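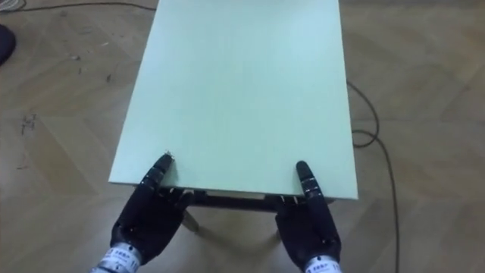
Slide 1: Two hands on the near edge of the green table.

Start with the table. Pale green top, smooth, dark brown apron underneath, slender legs. We have 143 tables in the Rirnutari building, and the talk is about moving them without hurting the tables or the floor.

Point to the near-left corner, where a small white chip or speck shows by the fingertip. Ask the room what they would do about it. Take one or two answers and move on. My answer: wipe it first. If it stays, write it on the corner sheet.

Grip. Fingers under the edge, one finger up on top. Fine for a short shift or for squaring up a row. For a real carry you want one person at each end, holding the apron. The thin edge band is not a handle – at Brudik we had to reglue a lot of it after the July move.

Slide 2: The room plan. No picture, just the layout. Rows run the long way. Leave 80 centimeters between rows so chairs can pull out. Tape marks go down before any table moves.

Slide 3: Order of work.
Clear the top.
Check under the table for cords and bags.
Lift, walk, set down all 4 legs together.
Line up the long sides by eye from the near end, then fix the far end.

Mention that the tables look narrower at the far end when you stand over them. People new to this keep nudging a table that is already straight. Use the tape.

Slide 4: Floors. Felt pads from Ridari on the wood floor, bare feet on the carpet tile. Pads get changed every 3 months. Skip this slide if we are running late.

Questions. Someone will ask about folding tables. The Mishra annex has them, and they get their own session. Handouts are by the door – remind people to take the corner sheet too.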